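Hands On: Inside a Shared Shed Where the Grippers Get Built After Dinner

Quarter to seven, November, rain on the tin. The roller door at Wonwood is half up and already there's an argument going about screws. M3 or M4. It'll go on until somebody finds the tin of M3s, and then it'll be M3s.

Wonwood is a shared workshop behind a row of panel beaters. Drill press, two laser cutters (one working), a lathe with a handwritten warning on it. Woodturners get the front half. The back half belongs, more or less, to Trimine, a build group that has been at the same project for 23 months. A gripper you wear. You put your hand in it, pick things up, and the thing records how you did it, so that one day an arm can have a go on its own.

Simple enough to say. Took them five versions.

Version one was a pair of barbecue tongs with a potentiometer glued to the hinge. Still hanging on the wall. It could pick up a mug and not much else, and the glue let go every time the heater came on. Version two had printed fingers, which snapped. Version three had thicker printed fingers, which didn't snap but weighed a ton, and after half an hour your forearm knew all about it.

The fourth was the first one anybody liked. Lighter, proper linkage, finger pads you could swap out. It also pinched. There's a small scar on the writer's thumb that came from version four, aquired on a visit last winter, and no hard feelings.

Now it's the fifth. The group calls the whole kit Rikton, a name off an old biscuit tin apparently, and it has stuck.

Money. Everyone asks. All up they've spent $1545 over the life of the project, and that's counting filament, cable, a secondhand power supply and a microscope that was a mistake. Not counting hours. The hours don't bear thinking about. Most of the members have day jobs, kids, a ute that needs looking at, and this gets whatever's left over.

The pads ate most of the winter. Hard plastic slips. Soft rubber grips beautifully and then won't let go, so you open your fingers and the sock comes with you. They tried 11 materials: bike tube, yoga mat, the backing off a bath mat, a silicone baking sheet cut up with kitchen scissors. The baking sheet was brilliant for a week and then got grubby and was useless. Wash it, brilliant again. You can't be washing your robot's fingers every twenty minutes.

Then cables. Cables are the dull part and the part that breaks. A wearable tool gets tugged and twisted and leaned on, and the spot where the wire meets the body cops all of it. First fix was hot glue. Second was a zip tie. Third was a zip tie and hot glue, still in service.

Why cloth, though? Why not blocks, like everyone else starts with? The group's answer is that a block is the same block every time. Drop a jumper on a bench and it lands in a new shape, and you can't write down in advance where to grab it. A person doesn't think about it. They go for a fold or an edge, pull, adjust, go again. All of that is what they want on record, the fumbling too.

So out came the winter gear. Laundry jobs mostly. Tea towels first, then beanies, then odd gloves from the bottom of everyone's cupboards, which proved to be a rotten thing to pick up with two fingers and so became a favourite. Cuffs sag, thumbs go wherever they like. A padded one rolls off if you come in from the side, a thin one goes flat and there's nothing to get hold of.

The routine is dead boring to watch. Do the job, reset, do the job. Kettle on. Do it again, a bit differently this time, left hand instead of right. Somebody calls out when a file looks dodgy and that one gets binned. A good night is a lot of files and no repairs. There have been maybe a handful of good nights.

The arm itself lives on the other side of the shed under a sheet. Bought as a kit from Londoño, a small mail-order outfit, and assembled over a long weekend with one bearing left in the bag at the end. No one has worked out where the bearing goes. It runs alright without it. So far it can fold a face washer if you're generous about the word fold, and it has put a beanie in a tub 2 times running, for which there was cake.

Next job is weight again. Always weight. They'd like to lose the thick parts of the linkage, and get the whole thing onto a battery, and do something about the thumb. After that, socks in pairs, which the whole group regards as the summit and talks about the way other people talk about Everest. No deadline on it. the shed's paid up until winter and the heater's been fixed.

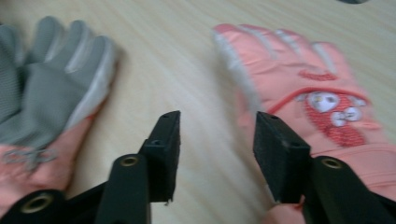
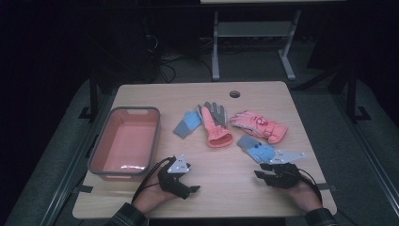

Gloves and grippers on the wooden tabletop.
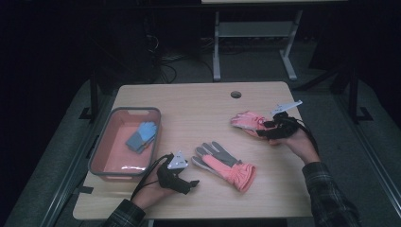 Can you build a wearable gripper at home without a 3D printer?

Plenty of people start that way. Tongs or a cheap litter picker will give you the hinge, a potentiometer will tell you how far it's open, and a basic microcontroller board can log the numbers. Pads can be cut from whatever rubber is lying around. You'll want printed or laser-cut parts once you start chasing weight and fit, and a shared workshop will usually have a machine you can book by the hour.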